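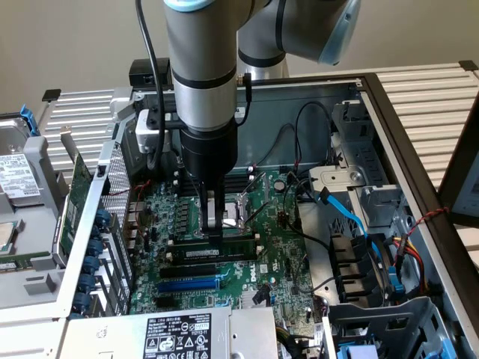
Our service club wants to set up a job shadow day for juniors at the high school in Flultard, and I have been asked to find out how other clubs deal with hosts who only have room for one or two students. The school has 457 students in all, but we would start with 15 juniors. So far 13 places have been offered. Most are offices, plus a vet and a print shop. A few students have asked for hands-on computer work, where you have a desktop tower open on its side and can get at the motherboard and the memory slots, and for them we have only one host, who will take one student for a full day. Do we draw names, ask the school to choose, or split the day into shorter visits? I would also like to know what paperwork the hosts should get ahead of time. The school has its own permission form but nothing for the employer.

Latifa Mansour

Split the day. We tried drawing names the first year and the students who lost out got put somewhere they had no interest in, and two of them didn't show up. The next year we asked the popular hosts if they would take one student in the morning and another after lunch. Most said yes. A couple said they would rather have one person all day, and we left those alone.

You do need a driver for the changeover. We had members sign up for that separately from the people finding hosts, and it was easier to get drivers than we expected. Check with the school about who is allowed to drive students. Ours wanted a background check on file, and it took longer than we had planned for, so start before winter break if your day is in the spring. We sent our forms in during December and that was just enough time.

On paperwork, we give each host one page:
Student's name and arrival and pickup times
A phone number at the school and one at the club
What the student should wear
Whether lunch is provided
Any areas or tools that are off limits to minors

The host signs the bottom and keeps a copy. Ask your school district about insurance before you promise the hosts anything. In our case the district's coverage applied to the students off campus but the hosts still wanted that in writing.

Belkadi

just let the school pick, they know the kids. also ask the hosts if they know anyone else in the same line of work, thats how we got ours

Dalter

I was a host for this kind of thing for 4 years at a small firm in Dovier. From that side, what I wanted most was a couple of lines from the student about why they picked us. Some came with questions ready and some had no idea what we did. Have them write it at school and send it with the form.

I would not go below three hours for a visit. The first one goes to showing them where things are and introducing people. Around half of my students asked if they could come back in the summer, so it would help to tell hosts ahead of time how you want them to handle that. I sent mine back through the school counselor.

Former host

Last updated: April 9, 2023
Reading time: 3 min

Contact us | Copyright, all rights reserved | Back to top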